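Bin liner

A bin liner, also called a bin bag or refuse sack, is a plastic bag placed inside a waste container to keep the inside clean and to let the contents be lifted out in one go. Liners are sold for most household containers, from small bathroom buckets to outdoor wheeled bins.

Materials

Most liners are made from polyethylene film. Low-density film is soft and stretches before it tears. High-density film is thinner and crisper, rustles when handled and is common in small liners sold on a roll. Compostable liners, made from starch blends, are used for food waste and weaken if stored for long in a damp cupboard.

Colours include black, white, clear and various tints. Translucent film, often pink, blue or green, lets the user see roughly what is inside before the bag is tied.

Fitting

The bag is shaken or rubbed open, lowered into the container and folded outwards over the rim. The part hanging outside is called the overhang or cuff. A short cuff tends to slip inwards as the bag fills, while a long one gathers in folds down the side of the bucket but leaves more film for tying. 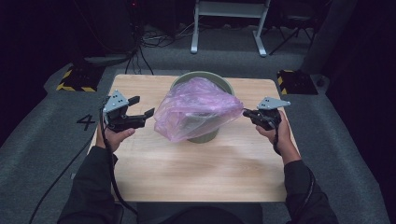 Air trapped between the bag and the wall of the container stops the liner from reaching the bottom. It can be let out by lifting one side of the cuff and pressing the bag down by hand. Some buckets have small holes near the base for the same purpose. Round buckets without a lid or retaining ring rely on the fit of the cuff alone, and an elastic band is sometimes put round the outside.

Sizes

Liners are labelled by volume or by flat width and length. To fit a round container, the flat width must be more than half the distance round the rim. A bag 455 mm wide will go over most small buckets. Rondel, a brand of household liners, sells a 22-litre size in this width, and Prasteo lists a similar bag with tie handles.

Removal

The cuff is turned up, gathered and knotted, or closed with a drawstring where one is fitted. A full bag may be held in place by suction, and tilting the bucket while pulling usually frees it.

See also: Bucket; Waste container; Plastic bag

Last edited 2019-09-28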